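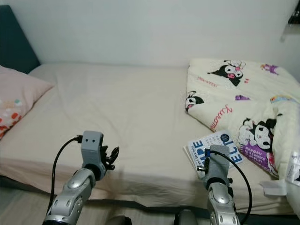 I've been putting off writing this one up for a couple of weeks, mostly out of embarrassment. It was my fault, or mostly my fault, and Orsolya has been very decent about it, which makes it worse.

So! We've been trying to get the robot to tidy a bed. Move the magazine, sort the comforter, leave the pillow alone. We'd had three good days on the magazine job and I was feeling quite smug. Then one afternoon in April the right arm came down on the cover, closed its fingers, and simply carried on going down. It didn't slam or anything dramatic, it just leaned. The mattress sank, the wrist kept pushing, and the magazine folded itself up under the gripper while I stood there with a mug in one hand thinking "that's a bit firm".

It should have stopped. There's a force limit on each arm for exactly this, and I had set it myself. What I'd done (go on, laugh) was set it while we were working on a table. A table pushes back straight away, so you hit the limit in no time and the arm backs off. A mattress doesn't. It gives and gives, the force creeps up ever so gently, and the controller kept deciding that the slow creep was just drift in the sensor and zeroing it out. Every time it got near the limit it forgave itself and started again from nought.

I only found that out from the log, by the way. I went through it that evening with Ilona on the phone and there it was: 236 little resets in one run. She went very quiet and then said "did you leave auto-zero on during contact?" and I said I'd have to check, when I knew perfectly well that I had.

The bit that really bothers me is the stop button. I did press it, and it did work, but I was slow. I'd put it on the windowsill behind me to keep it out of the way of the cable, so I had to turn round, put the tea down and reach. That's ages. If it had been somebody's hand on the sheet instead of a magazine I'd be writing a very different post, or more likely no post at all.

Damage, for those who like that sort of thing: one magazine, well creased, and a bent finger link on the right gripper. I ordered the new part from Kosach and it came to 355 with delivery, which stung. The comforter was fine. I'd have been in real trouble over the Kuromi comforter, it isn't mine and I'd promised to look after it.

What we've changed so far. Auto-zero now only runs when the arm is up in free air and holding still. There's a depth limit as well as a force limit, measured down from the top of the sheet, so the hand can't chase a soft surface towards the floor. And the stop button is on a lead round my neck. It looks daft and I don't care.

Orsolya wants a proper soak test before we let it near the bed with anyone sitting close by, and she's picked 1,000 presses on a spare cushion as the number. I thought that was a lot. She gave me a look. We're a bit over halfway, and it has tripped properly each time apart from one odd one where it stopped early, well above the cushion, and I can't see why. I suspect the cable tugging on the wrist when the forearm turns, as it does have quite a tight loop there, but that's a guess.

If any of you have had early trips like that on a soft surface, do leave a comment, I'd love to compare notes. I'm re-routing the cable tonight and starting the second half of the presses after that.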